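Clandeck: notes on clearing and setting a table

Version 2, 12 December 2024

Hi! Clandeck is a pile of short written notes on what sits on a table, where it sits, and where it should go next. I started it because I kept arguing with myself over words like "behind" and "next to", and it grew. The current version has 2733 notes in one plain text file, plus a word list and this README. If you only want the file, grab clandeck_notes.txt and skip the rest (I would).

What's in the folder

clandeck_notes.txt: all the notes, one per line, tab separated
words.txt: the names I use for things, with the names I gave up on
changes.txt: what moved between versions, a bit rambling, sorry
README.txt: you're in it

The two sets

Fumen is the older set, 1111 notes. It sticks to one tabletop and small stuff: a plant, a picture frame, boxes, pouches, baskets. Lots of nudging things a few inches over. If you're after simple, short sentences, start there.

Durneck is everything else, and it wanders around the room more. Side tables, the floor under tables, cables, jugs, the place where cardboard boxes pile up until somebody breaks them down. The sentences are longer and I'm fussier in them. I like Durneck better, but it has more mistakes in it.

The room, more or less

Most of the writing is about rooms set up like the one below: a light wooden table with white legs out in the middle of the floor, and a small round table off to the side with a laptop on it and cardboard boxes underneath. There's a white microwave on a narrow side table, a black fan, an office chair. Wood plank floor. It's a useful kind of room for this work, with plenty of surfaces at hand and lots of things that need a home. 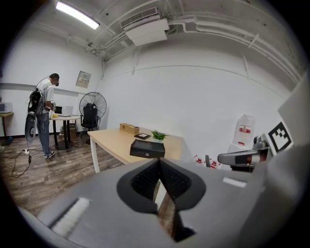

How a note is laid out

Every line has the same fields in the same order. The ones you'll care about are these:

set: fumen or durneck
thing: what is being talked about, using the name from words.txt
now: where it is
next: where it should go, or "stay"
against: the other thing I'm measuring from
note: the sentence itself, in full

The leftover fields are my own bookkeeping and you can drop them. One of them is called "grump" and it's a mark for sentences I wasn't happy with. It's worth a look if you're hunting for bad lines, there are plenty!

A few lines from the note field, copied straight out:

Put the plant back where there's room for the leaves on every side.
The frame is flat, leave it flat, only turn it so it lines up with the edge.
Slide the pouch toward you until the corner clears the pot.
Basket stays at the far edge.
Boxes under the round table, stay. The laptop stays too.
Pull the cable over to the wall side before you move the chair.

You'll notice they don't all have the same tone. I wrote them over a long stretch and some days I was in a bossy mood.

Near and far

This is the part that people trip over, so please read it even if you skip everything else. "Near" always means near the person at the table. "Far" is the opposite edge. Left and right are that person's left and right, full stop. I used to write left and right as seen from the door, which was a terrible idea, and February was mostly spent fixing it. A handful of old lines probably got past me.

So from a seat at the near edge, you'd write up a tabletop like this one as: something flat and black in front of you at an angle, plant just past it and to the right, little black frame farther out, wicker basket at the far end. Four things, four short phrases, done. The frame lies at a slight slant too, and whether to mention that is up to you. I usually do. A slanted frame bugs me. 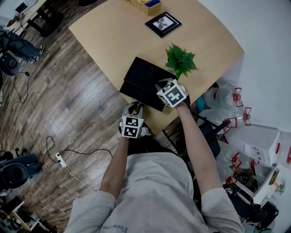 What I call things

Naming turned out to be harder than placing. Some decisions, in no special order:

Plant means the plant and its pot together. If I want only the pot, I say pot. I never say "flower" unless there's a bloom on it.

Frame is a picture frame, any size, standing or lying down. I don't write up what's printed inside. People see different things in the same little gray picture and I got tired of it.

Box has firm sides. Pouch is soft and closes somehow. Folder opens flat. If I can't tell, the line says "flat thing" and gives the color, and I know that sounds lazy, but a wrong name is much more annoying to clean up later than a vague one.

Basket is woven. Whatever is in it goes along for the ride, so "move the basket" means you don't unpack it first.

Jug is for water or juice, with or without a label.

Edge rules

A thing that hangs over the side is "on the edge". A thing that sits fully on the wood but close to the side is "at the edge". I mixed these up all through the first version and I'm pretty sure Fumen is clean now. Durneck, eh.

Rounded corners don't count as an edge. I just say "in the corner" and name which one, near left, far right and so on.

If two things touch, the note says "against". If one sits on top of the other, it says "on". I don't use "over" at all anymore.

Things I'd use it for

Writing your own tidying instructions, mostly. Or checking whether someone else reads your "behind" the way you meant it. Print out a page of Fumen, hand it to whoever shares your kitchen, and have them set the table from it. We did that here and had a great time and ended up with the plant on the wrong end twice.

Things I wouldn't use it for

Anything with food in it, since I never wrote about plates properly. Anything where size matters down to the inch. And don't treat the "next" field as the one correct spot! It's my taste. I like the middle of a table open and the tall things at the back, and you may hate that.

Messina

Messina is the script that checks the file for me. It looks for missing fields, names that aren't in words.txt, and the word "over". It isn't in the folder because it's a mess and has my own paths all through it. When I've cleaned it up I'll add it.

Known problems

Line 11 of the Fumen set has "pouch" in the thing field and "box" in the sentence. I keep forgetting to fix it.

Some Durneck lines say "fan" with no "against" value. Read those as standing by the wall.

Spelling of "toward" and "towards" is all over the place. Pick one and swap it, nothing will break.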